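Filed under: Short Fiction, Machines
Last updated: February

Acceptance Test

The Meda unit was to clear a kitchen drawer in 30 minutes. The contract between Gidis and the town of Jerkville allowed 300 attempts and required 54 clean ones in a row.

I kept the log. Attempt 5: item dropped. Later entries differed only in the item.

Henríquez, the assessors, asked whether it could do chores yet. I wrote that it could do one chore, on one table, if the tray stayed put.
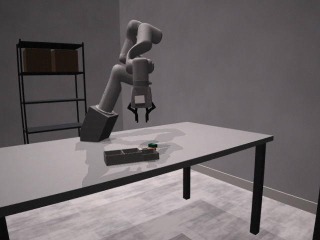

They asked for a yes or a no. I left the box blank and started the next run. The arm went down, closed, and came up with nothing. It placed the nothing in the correct compartment and reported success.

I logged it as a fault and went home to do my own drawer.

12 shares | 3 comments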